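The Trerholm Gripper Class is a one-semester student course in robot handling taught in Urnemport. It was started by Frans Wuyts, a former packaging engineer, and is open to students with no earlier training in robotics. The course is known locally as Flollell, after the name of its first project team.

Students work in pairs with two-finger grippers held in the hand. Most sessions use household goods and soft toys, which are harder to grasp cleanly than blocks. A common task is packing: a pair is given an open box and a table of mixed items, and has to plan an order of work before the first item is picked up. Each pair keeps a written log of its attempts - failed grasps are entered along with the good ones.

The class begins in September and takes six pairs. Grading is out of 100, with the log counting for half. The final session is the Amegashie Round, a packing contest open to former students. Rules for the round were last revised on January 9, 2019, when the time limit was dropped and dropped items began to cost points.

Course notes are kept by the school library and may be read on request. The notes do not cover motor control or programming, which are taught in a separate course.

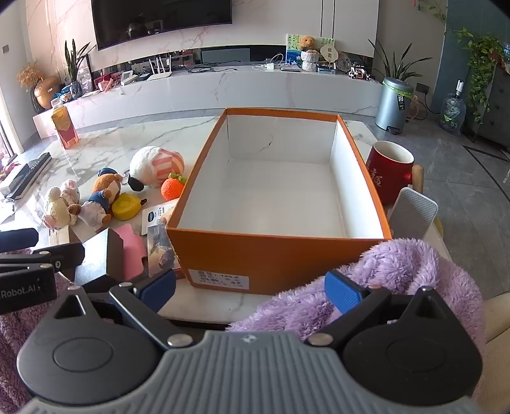

Vol. 6, p. 208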